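Notebook, glaze bench
26th June

Opened the kiln at breakfast and I have to write this down while I'm still grinning. The celadon worked! Tile 14B, the one I nearly threw out because the slip looked lumpy, has come out a soft watery green with no crawling at all, and where it pools in the stamped lines it goes nearly to sea colour. I took it outside twice just to see it in proper daylight.

Recap for Salim, who missed the last round. We've been trying to get a pale green that sits well on the Kanholm clay, which is a lovely body to throw but has always fought us on glaze fit. Everything we put on it either crazed overnight or pulled back from the rims like it was frightened. The old Avram recipe (the one in Lăcrămioara's green folder, with the tea stain) was written for a much whiter body and it shows. On our clay it goes khaki.

What changed this time:
Swapped part of the soda feldspar for the potash one.
More silica, ground finer, sieved 2 times.
Iron down to a pinch. Really a pinch, I was weighing it on the small scales with my breath held.
Slower cooling from the top, then left the lid shut all night. I did not peek. Radu will not believe this but I did not peek.

Mixed a 2000 g dry batch, so there's plenty left in the lidded bucket under the window. Please stir it from the bottom before dipping, it settles like concrete. Specific gravity wants checking again before the next lot, the float was sticking to the side of the jug and I don't fully trust what I read.

Crazing: none so far on 14B or 14C. I put both through the freezer and kettle treatment and listened for pinging. Silence. 14A has one fine line near the foot, but that was the thick end of the dip, so I'm blaming my own hand there. Ruxandra thinks it might be the bisque being a bit under. She may be right, the bottom shelf does run cool and we've never properly mapped it. Worth putting cones on every level next time, front and back.

The blue is a different story. Same base, cobalt carbonate in place of the iron, and it's come out flat and rather bathroom. Nice enough on a tile but dead on anything round. Zamfira suggested a tiny bit of rutile to break it up and I love that idea, the Sivach test bowls had something like it and you could look into them for ages. Will try two strengths side by side.

Also worth noting, the handles. Pulled handles are holding up much better than the extruded ones, and they simply feel nicer – a bit of swell at the top where the thumb goes, thinning towards the bottom join. The extruded ones cracked at the lower join again on three out of the last lot. I think they go on too wet. Leave them under plastic till they've stiffened, then score and slip as usual.

Where my head is on colour for drinking things: pale green with a handle, light blue for the tumbler shape.

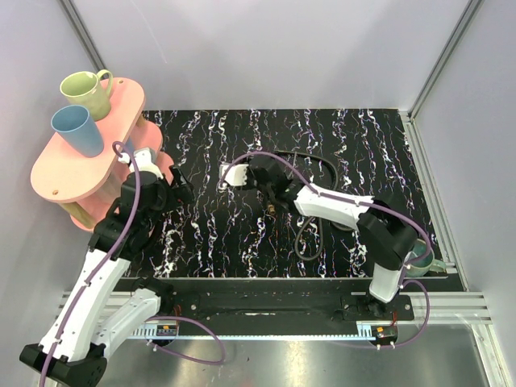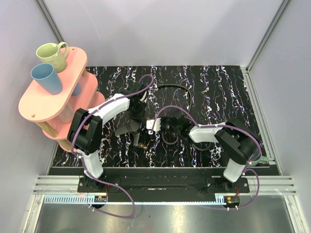

Next firing. I'd like to go again as soon as the shelves are washed, with a full set of tiles on the left and proper pots on the right, so we can see whether the green behaves on a curve as well as it does flat. Hold at 260 on the way up to let the damp out, we rushed that part last time and lost a lovely little jug. If anyone has pots drying that are nearly ready, put them by the kiln with your initials scratched underneath (pencil burns off, as I learned with the Wamik plates).

Wants ordering: cobalt, whiting, more kiln wash, a new sieve mesh because the fine one has a hole you could post a pea through.

Lăcrămioara, can I keep your folder until October? I want to go through the ash glazes at the back. There's one marked only "good, pears" and I badly need to know what that means.

14B is on the sill above the sink. Go and hold it up to the light.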